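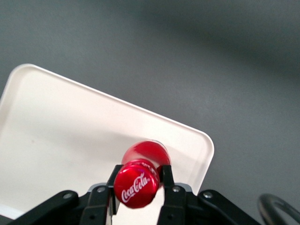

Peltel Tabletop Pick-and-Place Kit: wrist camera recordings

README, last updated December 22, 2021

What this is

A set of recordings made with the Peltel kit while we put it through a long run of tabletop jobs. We bought the kit to find out whether a small shop could get useful work from it, and we liked the recordings so much that we cleaned them up and put them out for anyone to use. There are 2,772 episodes, all of them short pick, move and place tasks with everyday objects, bottles and trays among them.

What comes in the kit

Parallel gripper with two black fingers, the linkage arms and the bolts to mount it
Wrist camera and bracket
Control box, power supply and one long cable
Burcombe, the control software (we used the version that shipped in September)

You bring your own arm. Ours is a Phelan bench arm, and the adapter plate fit without any drilling, which made our whole afternoon!

How we recorded

Every episode was driven by hand with the Burcombe controller, at our bench in Clondport. The camera looks out past the fingers, so you get a close view of the grasp but very little of the room. Glossy objects stay in on purpose. They are hard for depth guessing and grasp detection, and we wanted some trouble in there. Episodes run up to 45 seconds. Anything longer was dropped.

Folder layout

episodes/ one folder per episode, with video, gripper position and joint angles
tasks.txt the plain-language instruction for each episode
splits/ train and test lists
calib/ camera calibration, one file per session

There are 63 sessions. Please don't mix calibration files between sessions. The bracket got bumped more than once and the offsets really do change.

What we think of the kit

We love the gripper. It closes smoothly, it is gentle on thin plastic, and the fingers come off with a single hex key (not included, grab your own). The wrist view is great for lining up a bottle neck, and new operators picked it up fast.

Less great: the cable is stiff and wants to loop out onto the table, so tie it back before you start. Burcombe takes its time loading, and its log viewer forgets your settings every time you close it.

Known problems

In 4 sessions the gripper position log starts late. They are marked in splits/late_log.txt.
White trays under the bench light can blow out near the rim.
Failed grasps are kept and labeled "fail". A few labels are probably wrong, so send us a note if you spot one.

Use

Free for research and teaching. Please cite the Clondport recordings and say which split you used.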